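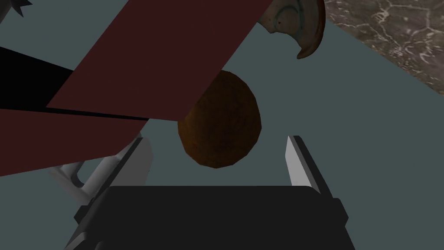
A simulated pick under way, with the gripper's two fingers open on either side of the object.

Reading time: 4 minutes

Test it on screen first, and write down what you tested

Most workshops that buy a robot arm have a rule about fences and stop buttons. Far fewer have one about simulation, although a good deal of the work is now done there before a real arm moves.

Zedotville, a firm that fits picking arms for food packers and small warehouses, wrote its own rules in August. They run to four pages and have since been taken up by Osell, which trains operators, and by the Flanemlow test centre.

The first rule is that a simulated run must say what was in it. That means the shape of each object, its weight, how much it slips, and where it started. A brown oval might stand for a potato or a bread roll, and the two don't behave alike when squeezed. If the record only says "oval", the next person has to guess.

The second rule covers clutter. Zedotville asks for at least three layouts of every task, and one of them has to put panels or other items partly in the way of the target from the camera's point of view. An arm that has only ever been shown a clear view tends to do badly when something overlaps the thing it is meant to pick up.

The third is about the view itself. A camera fixed near the gripper sees the fingers and whatever lies between them, but it can miss what is behind a panel. Any check for collisions must therefore use the full model of the workspace, and the written result has to say so. Flanemlow sends back reports that leave this out.

Then there is the matter of numbers. Under the rules, no task goes to a real arm until it has been through 176 simulated attempts, and at least 145 of those must end with the object held and set down in the right place. A near miss counts as a failure. So does a pick that works but brushes against something on the way.

Osell's trainers have found the scoring the hardest part to teach. People want to throw out the odd bad run and start again — the rules allow this only if the software itself has crashed, and the crash must be logged.

Ramanauskas, which makes grippers, would like the pass mark to vary with the job. It argues that soft fruit needs a stricter limit than boxed goods. Zedotville has agreed to look at this but hasn't changed the text.

Passing on screen doesn't replace the site check. The first real picks are still made at low speed, with a trained person at the stop button and the simulated record to hand. Where the two differ, the task goes back to the screen.

Get our newsletter every Friday. By signing up you agree to our use of cookies. Manage preferences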